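Teaching by remote control: common questions

Do I need to write code to teach a task?
No. You move the leader arms by hand and the two arms on the table copy you. Flurik records the motion and the video together.

How many demonstrations does a bottle and cap task take?
Plan on 600. Simple pick and place needs fewer.
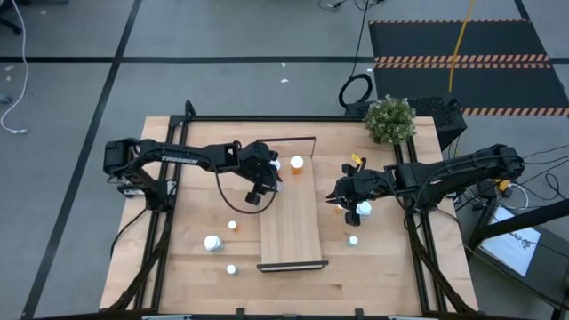 Should objects start in the same spot each time?
No. Move them between runs, and lay a bottle on its side now and then.

What if I drop something?
Press the left pedal and start the run over.

Who do I ask for an account?
Hongjun Kang at Endik.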